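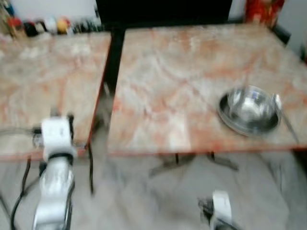
The two marble-print tables side by side, steel bowl and long spoon on the right one.

6/27/18

Slept badly, up before six. Made coffee and ate the end of the bread standing at the counter. Rain until nine, then it cleared.

Spent most of the morning on the question of the tables. I have been going back and forth for two weeks on whether to keep them both or sell them and buy one long one. They are square and they go together well enough, but there is a gap between them, and a gap is a nuisance when you cook. Things roll toward it. Last week I lost a teaspoon down there and didn't find it until I swept. Gemma Leone thinks I should push them tight and run a strip of something over the join. I tried pushing them tight. The floor isn't level on that side, so one top ends up a hair higher than the other and you feel it every time you slide a plate across.

The tops don't match exactly either. The left one has more pink and peach in it, big swirls. The right is paler, mostly white and gray with orange-red veins going across on the diagonal. Both have the thin reddish edge, so from the doorway they look like a pair. When I bought them from Karpenko the man said it was the same pattern and the difference was just where the sheet got cut. Maybe so. I like the right one better and I do most of my work on it.

The long table I had in mind is the Skaston. I called the shop at ten. It's 400 without delivery, and it would be July before they had one. I said I'd think about it. I could probably get 200 for the two I have, if the buyer doesn't mind a scratch on one leg. That still leaves me short by more than I want to spend this month, with the car due for tires.

After that I put the steel bowl out and set to making the dough. Gintarė Urbonaitė gave me her mother's recipe for the sweet bread and I have now made it three times without getting it right. The first one was heavy. The second one rose fine and then sank in the oven. Third was all right but dry. She told me on the phone that I'm adding too much flour at the end and to stop while it still sticks to my hands. So today I stopped while it stuck.

I used the long metal spoon for the mixing, as far as it would go, and then my hands. The bowl is a good size for one loaf. For two I'd need the big one, and the big one is still at Gemma's from the picnic. Must ask for it back. She also has my blue platter.

Left the dough for an hour and a half with a towel over it. In the meantime I wrote to the Druren people about the refund on the shelf brackets, order 2260, which they say was sent and which I never got. Third letter. Also paid the electric bill, 41 dollars, lower than May.

Lunch was eggs and the rest of the beans.

The bread came out at half past two. It's better. It held its shape and the middle is soft. The bottom got a little dark, so next time I'll move the rack up one. Cut two slices while it was still too warm and the crumb tore, but it tasted right, or close to how I remember Gintarė's. Wrapped half to take over to her tomorrow.

Washed the bowl and spoon and wiped down both tables. There was flour in the gap, naturally. I got it out with a butter knife and a damp cloth. While I was down there I looked at the feet and I think one of the pads on the right table is worn flat. If I put new pads on, the height might come out even, and then I could push them tight after all. Andden had felt ones in a pack by the register last time I was in. Will stop there on the way to Gintarė's.

So no decision on the Skaston for now. Pads first.

Read a little after supper. Warm again tonight, windows open. The neighbors' dog was out until ten.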